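Clarkham body confidence course fills up in a day

28th November -- All 124 places on the free body confidence course at Hostden Hall are gone. Sign-up opened in the morning and closed before dinner. A waiting list is up, and the second round is set for March.

The course runs eight weeks, one evening a week. Mirror work, journaling, a session on clothes that fit now and not ten years ago. No scales, no diet talk. Orlando Bedoya, who wrote it, started with a group of three in his sister's kitchen in Sotelo.

"I spent most of my thirties keeping my shirt on at the pool," Bedoya said. "I was tired of it. So I wrote down what helped me, and then people kept asking for copys."
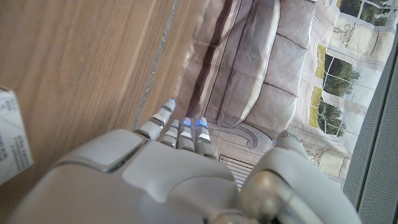

A printed picture of a living room on a wood surface, with a white robotic hand reaching toward it.

Money for the first round came from the Nusen Fund, which put in $2,942 for room rental, workbooks and child care. Child care is on site, ages two and up. Bring snacks.

Men are welcome, and Bedoya wants more of them. Older people too -- the last group had a retired bus driver who had not owned a full length mirror since high school. She bought one in week five.

Anyone who can't make the first night should call the hall so the spot can go to the next person on teh list. Doors open half an hour early. Parking behind the building, not on the street.

Contact the newsroom | Copyright Clarkham Local News | Back to top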